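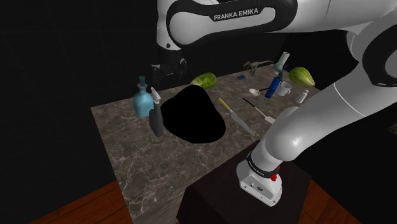
Kitchen tips I took home from the robot open day

On Friday I went to the open day of Vosteo, in Udine. I expected to look at machines and drink free coffee. Instead I came back with a page of notes for my own kitchen, and I share them with you.

The exercise is clearing a messy counter. Karine Simard, who guided our group, told us that the team practiced it 3,014 times on the computer before the first real cup was touched. In 2,408 of them the counter was finished clean. The others she called "the instructive ones".

Keep the front of the counter free. Put your things toward the back and leave the near half for working. I tried this at home and I cut vegetables with much more comfort.

Knives go first. When you clear up, take away the knife before you reach for anything behind it. Lay it flat, alone, never under a towel.

Do not leave round things lying down. A can, a mug or a salt shaker on its side can roll when you touch the neighbor. Stand them up, then start to clean. 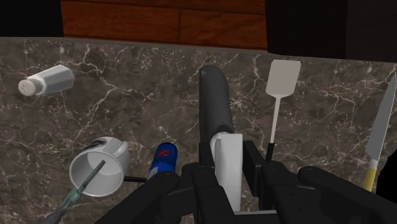 The same is true for long handles. A spatula lying across other things will pull them with it, so lift it straight up and do not drag it.

One thing in one hand. I always carried three cups together and I was proud of it. Karine asked me how many cups I have broken, and I changed the subject.

Spray bottles stay away from the fruit. I keep mine under the sink now, with the sponge in a small dish beside them.

For marble, wipe up lemon juice or vinegar immediately and use only mild soap. A lady in our group asked if the robot can do also the wiping. Karine said this is planned for December.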